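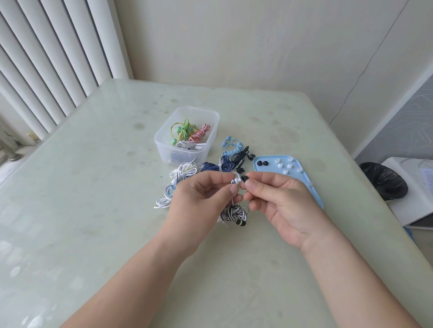 Shop log, August 29, 2026

Three hours at the shared shop tonight and the arm still has not sorted a single earphone without me holding its hand. I'm writing this down while I'm annoyed, so I can check it later against whatever cheerful version I tell people.

The plan on paper: the Pevum arm picks a pair of earphones out of the pile, looks at the cable, and drops it in the right bin. Striped cables, plain cables, anything missing a tip goes to the side. I still think the Pevum is a decent arm for the $578 I paid. I also think whoever wrote the product page has never tried to pick up a cable.

Did tips by hand again. White bud, black silicone tip, push until it seats. It takes two thumbs and no thought whatever. I have been trying to picture the Brokholm gripper doing it and I can't. The fingers close straight and flat, and a tip wants to be rolled over the nozzle a bit at a time. The forum says softer pads will fix it. The forum said that about the last problem too.

The pale blue pair and the navy bundle are wound up neatly, and those are the ones I keep using for tests, which is cheating. The white cable spread all over the glass is closer to what a real box of these looks like. So is the tangle in the food container, with the yellow-green set and the red-and-white stripe in together. If the arm can only handle cables that a person has already coiled, then the person is doing the sorting.

Vision side: 2,544 labeled pictures so far. It does well on the black-and-white stripes and badly on plain white, and the glass does not help. Every reflection off the window side turns into a cable in its opinion. I could put a dark mat down. I'd like to know first how much of the trouble is the table and how much is the model, so no mat yet.

Read the Chiang build notes again at the break. They claim up to 776 picks between failures, but I can't find where they say what was being picked. Wood blocks, I'd bet. Also no word on who untangled anything.

Spare tips are all in the blue tray now, black at one end, white ones wherever they landed. Should sort by size before anything else. That job I'd trust to the arm even less.

Next time:
Swap pads on the gripper, one finger only, and compare.
Test on the loose white cable first, before I get tired and reach for the neat ones.
Write to Brendby about the wrist joint – it clicks at the low end and I don't like it.

If it can't lift one loose pair by November I'm selling the gripper and keeping the arm for something with corners.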